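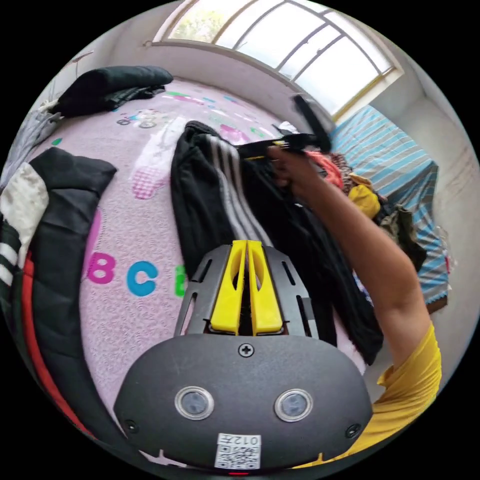 Zofia Kaczorowski

Ticket 447, laundry sorting and folding, still open

Hello all, and sorry for the length of this one, I had a pot of tea beside me and it got away from me a bit.

You'll remember that Dalell asked us in August whether the folding routine was ready to be let loose in an ordinary bedroom, with a bed for a worktop and clothes in a heap. On the bench at Nallis it does very nicely. Towels, pillowcases, T-shirts laid out flat, all lovely. Then we moved on to mixed clothes on a bed and it has been one long string of small muddles, which I've been writing up as I go.

Problem as first reported: the arm picks up track pants by whichever bit of cloth is nearest, lifts, and then can't work out which end is the waist. It gives up and puts them back.

What I tried first was simply more time. The limit was 19 seconds per garment, so I raised it to 60. It spent the extra time turning the pants over (very patiently, bless it) and then gave up just the same. I've put the limit back.

Next I looked at the stripes. Black track pants with pale stripes down the leg ought to be a gift, you'd think, as the stripe tells you which way the leg runs. But a black jacket with white stripes on the sleeve can be lying on the same bed, and the planner was quite happy to join a sleeve to a leg and treat the pair as one very odd garment. Igor Nowicki suggested masking off anything it had already handled. That did help with the sleeve business, though I wouldn't call it cured.

Then there's the sheet. Ours is pale pink with big coloured letters and cartoon bits all over it, and the cloth finder kept marking the letters as socks. I do have some sympathy! Swapping to a plain sheet would make the fault go away and teach us nothing, so the letters stay.

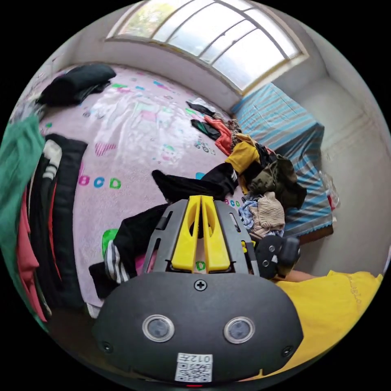

Matúš Tóth wrote back that he'd read the whole log over lunch and thought we were being too hard on the folding when the real trouble was the picking. "My mother never folds from the heap," he went on. "She shakes the thing out first and lets it hang, and by then she knows what it is. Could we give it a shake step before it's allowed to decide anything?"

Matúš, I like this very much and I'm a little cross I didn't think of it. I've added it as step 2, straight after the pick. It needs a second grip point to hold the cloth open, so I've asked Przemysław Wilczyńska for the newer grip settings from the Zirnby branch.

As for what we tell Dalell, my own view is yes for towels and no for a bed full of everybody's clothes, and I'd rather say so plainly now.

Status: waiting on grip settings. Please leave the ticket open.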